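Clovby bindery bench, notebook
27 May 2019
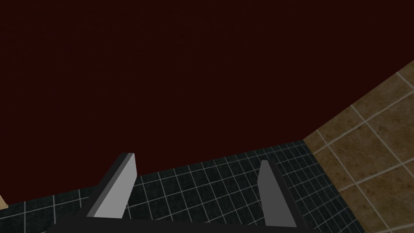 Gripper in simulation, both fingers up, dark wall behind.

Spent most of the day on the old Solness novel, the fat one with the talking heron and the drowned theater, and I am happy to say the text block is finally back in one piece. It runs to 699 pages and the paper is kinder than I feared, a bit brown at the edges but still willing to fold. I resewed the first 5 sections over new tapes and left the rest alone, as the original thread was holding nicely.

I did stop to read, of course. The chapter where the heron takes the judge's hat had me standing at the bench with the needle in my hand for far too long – what a strange, generous book it is! The Walletti translation is the one we have, and whoever set it had a real fondness for wide margins, bless them.

Paste: wheat starch, 5 parts water to one of starch, cooked slowly and strained twice. A little thin for the spine, so I let it stand over lunch and it was much better after. The Liu tissue (the lighter of the two) went on beautifully along the torn gutter of the title page, and you have to hunt for the join now.

Eight leaves near the back still need their corners filled. They are under the small weights by the window, so please don't shift them if you need the blotters, there are fresh ones in the second drawer.

Still undecided about the cover. The old cloth is faded to the color of weak tea and I would love to keep it, though the front hinge is nearly gone. Will try lifting a corner tomorrow with the thin spatula and see how much it wants to come.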